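Tablecloths that survive actual children?

gratach_mom
Posted September 13, 2022

OK so our kitchen table is solid maple, it was my grandmother's, and in February we had it refinished for 400 dollars. It already has a purple marker streak and a ring from a wet cup. I need something on it full time. Cloth gets washed every single day at our house and I'm over it. Vinyl? Oilcloth? Those clear pads? I have two kids under six and a husband who sets hot pans on anything flat.

tudik77
Vinyl with the fuzzy backing, end of discussion. We've had ours through two moves. Wipe it, done. Buy it off the roll at a fabric store and cut it yourself, way cheaper than the packaged ones.

pinecone_pat
Gonna disagree with tudik77. The fuzzy backing is great until something runs underneath it and sits there. I pulled ours up after a summer and there was a gray mildew patch the size of a dinner plate. On refinished maple I'd be scared to death of that. Get real oilcloth or a coated cotton, and lift it once a week so the wood can breathe.

tudik77
Wood doesn't breathe, it's dead. But sure, lift it up and dry it, I do that too.

pinecone_pat
You know what I meant!

yapyapyap
Has anybody tried the custom clear pads from Mernuvex? I paid for the thick one and it smelled like a new shower curtain for weeks. Looks nice now, you can see the wood through it, but paper sticks to it when it's humid and my son's homework came up in two pieces.

gratach_mom
Oh no, the homework! That kind of rules out clear for me, we do everything at that table. What about pattern? My sister says go plain white so you can see the dirt. I feel like I do NOT want to see the dirt.

lemonbars
Small checks, always small checks. I'm on my third one and I won't go back to plain. Crumbs kind of vanish into a check, and the lines make it easy to get it straight on the table, which matters to me more than it should. Green and white goes with pretty much every plastic bowl and puzzle.

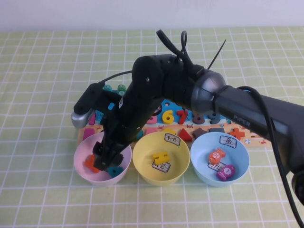

Go a little lighter than you think you want, though. I had a dark navy check first and every dried splash of milk showed up white on it. And measure the drop! Mine hung nine inches the first time and the toddler used it as a rope. Four or five inches is plenty.

tudik77
Agree on the drop. Clips help too, the metal ones for picnic tables.

pinecone_pat
Clips dent soft finishes. Put a bit of felt under them.

gratach_mom
OK, leaning coated cotton, small check, short drop, felt under the clips. Does it hold up to a hot pan at all?

lemonbars
Nope. Get trivets and put them where he can't miss them.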